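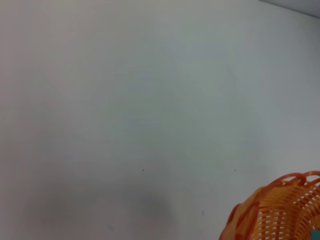

Slide 1: wrist camera, basket and block task

Hi everybody, thanks for sticking around this late in the day. I'm Borghild Sundqvist, I collect training examples for the two-arm setup at Fladcombe, and I've got fifteen minutes, so I'll talk fast. (Pause. Let them look at all that pale gray.)

So this is what the robot gets to learn from. One orange basket, way down in the corner, and a little sliver of teal. When I started I figured a good example meant a nice, pretty picture. Nope! What I care about is whether the picture and the arm positions were saved at the same moment. If those two drift apart, the learner pairs the right move with the wrong view, and you can stare at the video all day and never spot it.

Our target for this task is 900 runs. We have 300 as of 20 November 2023, and I'd like the rest in before the end of December. (Udow people will groan here. Let them.)

Slide 2: the blurry ones

First batch, I threw out anything smeared. Dark streaks next to the basket, soft edges, out it went. Big mistake – I was cutting out the fast parts of the motion and keeping the slow parts, so the learner only ever saw a careful robot. Now a run stays whole or goes whole. We mark blur in the log and move on.
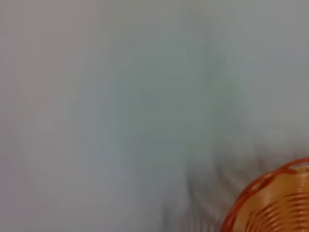
Slide 3: two arms, two jobs

Left gripper on the basket rim, right gripper at the teal cube. I love this view, you can tell both halves of the task in one glance. The wrist cameras can't give you that, so we save all 3 streams for every run, two wrists and the head.

Mention the bare table. We keep it plain for the first stretch and add clutter later, and Prirwood does it the other way around, so ask them about it over coffee. 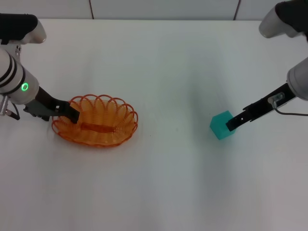 The other thing I get asked about is who drives. We swap drivers every hour, and yes, people have styles! Some grab the rim from the near side every single time, some wander all over it. I want both kinds in the pile. What I don't want is one person doing a whole week, and we did that once with the Bùi set and had to go back and record more.

(If there's time: the story about the log file with the wrong clock. If not, skip to questions and put the sign-up link on screen.)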